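Nerkham Storage Site, Storkumville
Fire and General Safety Checklist with Comments
Inspection date: 21 Oct 2021
Inspected by: Begum
Form number: 2394

Ratings used: OK / Needs work / Not OK / Not checked

1. Exits and walking routes

1.1 Main exit opens fully from inside without key – OK
1.2 Rear exit opens fully from inside without key – Needs work
Comment: The door opens, but it must be pushed with the shoulder. The lower hinge is bent. In September I wrote the same remark and the hinge was greased, which did not help for long. Please replace the hinge this time.
1.3 Exit signs lit – OK
1.4 Walking routes free and marked on floor – Needs work
Comment: The yellow line between the loading door and the office is worn away for the length of two parking spaces. New people will not know where to walk. The route itself was free on the day of my visit.
1.5 Outside area behind exits free – Not OK
Comment: There were pallets against the wall directly outside of the rear exit. I asked for them to be moved and they were moved while I was there. I keep the rating as Not OK, as the rating is for what I found when I arrived.

2. Fire equipment

2.1 Extinguishers in their places – OK
2.2 Extinguisher tags signed and in date – Needs work
Comment: The tag on the extinguisher near the battery charger cannot be read, the ink is gone from sunlight. The pressure needle stands in the green part. Please ask Suredine for a new tag at their next service visit, and put it on the side which is turned away from the window.
2.3 Nothing placed in front of extinguishers – OK
2.4 Alarm call points visible – OK
2.5 Alarm test written in the log – Needs work
Comment: The log has entries every week until the end of September and after this it is empty. I was told that the tests were done. I believe it, but a test without a signature I cannot count.

3. Electrical

3.1 Panel door closed and locked – OK
3.2 Free space in front of panel – OK
3.3 Cables without damage – Not OK
Comment: The 220 volt extension cable for the shrink tunnel has tape on it in two places. Tape is not a repair. The cable was taken out of use and I cut off the plug, with permission.
3.4 No extension cables connected one to another – OK
3.5 Charging area dry and with air – OK

4. Racks and stacking

4.1 Load signs on every rack – Needs work
Comment: Rack 16 has no sign. The old one was lying on top of the beam, so it only needs to be fixed again.
4.2 Uprights straight, without dents – OK
4.3 Beam locks in place – Needs work
Comment: One lock pin is missing at rack 20, second level, on the aisle side. The level was unloaded at my request. Do not load it again before the pin is there. A screw or a nail is not allowed as replacement – I have seen this at other sites.
4.4 Heavy goods on lower levels – OK
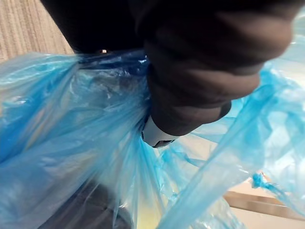 4.5 Top level goods tied or wrapped – OK
4.6 Ladders checked and numbered – Needs work
Comment: The short ladder has lost one rubber foot. It stands but it rocks a little. Please put it away until the foot is ordered.

5. First aid and washing

5.1 First aid box complete – Needs work
Comment: The burn dressings are past their date. Everything else is there, and the list inside of the lid is correct.
5.2 Eye wash bottle sealed and in date – OK
5.3 Names of first aid persons on the wall – Needs work
Comment: The sheet still shows a person who has left the company. Please print a new one.
5.4 Warm water and soap – OK

6. Lighting and floor

6.1 Light sufficient in all aisles – OK
6.2 Emergency lights work at test button – Not OK
Comment: The light above the stairs went out after a few seconds. The battery is probably old. I would like this to be repaired before any other point on this form.
6.3 Floor without holes and loose plates – OK
6.4 Stairs and handrail firm – OK
6.5 Roof leaks – Not checked
Comment: It was a dry day, so I could not judge. There is an old brown stain over the packing table. Please look at it during the next rain and write to me if it drips.

General comments

The site is cleaner than at my previous visit and people answered my questions openly. Most of the points are small and can be closed by the site itself. Points 3.3 and 6.2 need a qualified electrician.

When a point is closed, write the date and your initials beside it and send a copy of the page to the office. Please do not throw away the old form, I compare it with the new one at the next inspection.

Signed: Begum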